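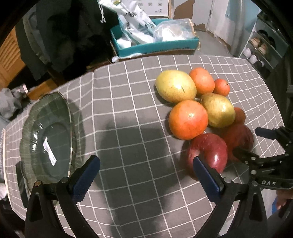 Figure 4.1 Fruit on a gridded tablecloth.

Chapter 4
What Does "Fresh" Mean?

Walk through any produce aisle and count on meeting the word "fresh" before you meet a single vegetable. It is on the sign over the door, on the bags, and on the stickers. Few words in the food trade work so hard while promising so little.

Take an apple. It may have been picked last week, or it may have spent most of a year in a sealed room with the oxygen turned down. Both are sold as fresh, and most shoppers can't tell them apart by looking. A bright skin tells you something about the variety and the wax. It tells you much less about age.

Sellers know this. In one campaign we will study, the grocery chain Prikik claimed that its fruit reached the shelf "in record time." Whose record? The small print pointed to a trial of 15 stores, chosen by Prikik, in July, when local fruit is easy to get. The chain had 300 stores. A rival, Gukix, answered with a survey in which 94 percent of customers rated its fruit "fresh or very fresh." The survey never asked them what they meant by that, and it was handed out at the checkout, to people who had already decided to buy.

This chapter asks you to be harder to please. We begin with what happens inside a fruit after harvest: it keeps breathing, loses water, and uses up its sugars and acids. Section 4.2 turns to cold storage, using records from the Bovidov packing house. Section 4.3 looks at date labels, many of which are weaker evidence than they seem.

Before you read on, write down your own definition of "fresh." Keep the page. You will need it for the exercise that closes Section 4.3.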